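Stedach throws open the doors of its household robotics workshop

Families, students and curious neighbours invited to a free open day in June

PELLACH, 4/17/22 – Stedach will open its household robotics workshop to the public for the first time this June, and the team can hardly wait to have people through the door.

The open day follows a trial visit this month by students and parents from Koutsoukos College, who spent a morning with the engineers, watched the robots at their daily practice and asked so many questions that the tour ran well past lunch. It went over so well that Stedach decided on the spot to do it again on a larger scale. There are 240 free places, split between a morning and an afternoon session.

"We spend our days in a room with the blinds half down, getting very excited about a knob turning," said Lefteris Petridis, who heads the workshop. "Then a group of fifteen-year-olds walked in and got just as excited as we do. I went home that night thinking we should have done this years ago."

Stedach's robots learn ordinary jobs around the home: opening and closing doors, turning dials, picking things up and putting them down in a sensible spot. These are the sorts of things most of us do without a thought while talking to someone else, and they are surprisingly hard to teach. A door handle that sits a little lower than the last one can be enough to throw a robot off.

Visitors in June will be able to watch the arms at close range, from behind a low rail, with an engineer at each station to explain what is going on. Anyone aged ten or over can book a turn at Nerkero, the workshop's hand-guided practice station, where a person steers the arm through a task and the robot keeps a record of the movement for training. The team now holds 2,000 of these recorded runs, and 466 of them were added in the past month alone.

Fidelina Londoño, who looks after the practice stations, said steering the arm is the part people remember.

"Everybody comes to it thinking it will be like a video game, and for the first minute it's nothing like one," she said. "You reach for a door and you're a hand's width short. Then your eyes adjust, your shoulders drop and you get a feel for where the fingers are. I love watching that happen. One of the dads from Koutsoukos didn't want to give up his chair!"

Much of the practice is done on small furniture, and the play kitchen is a firm favourite with staff and visitors alike.

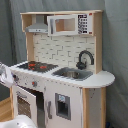 Kuldeep Thakur, a software engineer on the project, said working at a child's scale suits the job very well. A toy oven door is light and forgiving if the arm pushes too hard, and the whole kitchen can be turned to a new angle between runs by one person. That matters, he said, as a robot that has only ever met an oven from straight ahead will struggle when it comes at one from the side.

"My daughter has a play kitchen at home and she's quicker than the robot at everything," he said. "She's very proud of that. But the arm is better this month than it was last month, and I can show you the runs side by side. We'll have them up on a screen at the open day, including the ones where it all goes wrong, which are the most fun to watch."

Students who took part in the trial visit were encouraged to suggest new tasks for the robots. Angelica Sebastian, who teaches technology at Koutsoukos College, said the class had argued about their list all the way back to school.

"They wanted to know why it was easy for them and hard for the machine, and you can't buy that kind of curiosity," she said. "Two of my quietest students stayed at the rail the whole morning and had to be called to the bus."

Stedach plans to try one of the students' suggestions live in June. Themis Galanis, who is organizing the day, said the engineers have not been told which one it will be, and that they are taking it in good humour.

The workshop is on the ground floor with step-free access from the parking lot. A quieter period with the alarms and music switched off will be held during the last hour of the afternoon session. Tea, coffee and cold drinks will be available in the front hall. Children under ten are welcome with an adult.

Places are free but must be booked ahead through the Stedach front office, where staff can also help with school groups and access needs. Session times will be sent out with each booking.

Media contact: Themis Galanis, open day organizer, Stedach, Pellach. Interviews with the workshop team can be arranged before the event.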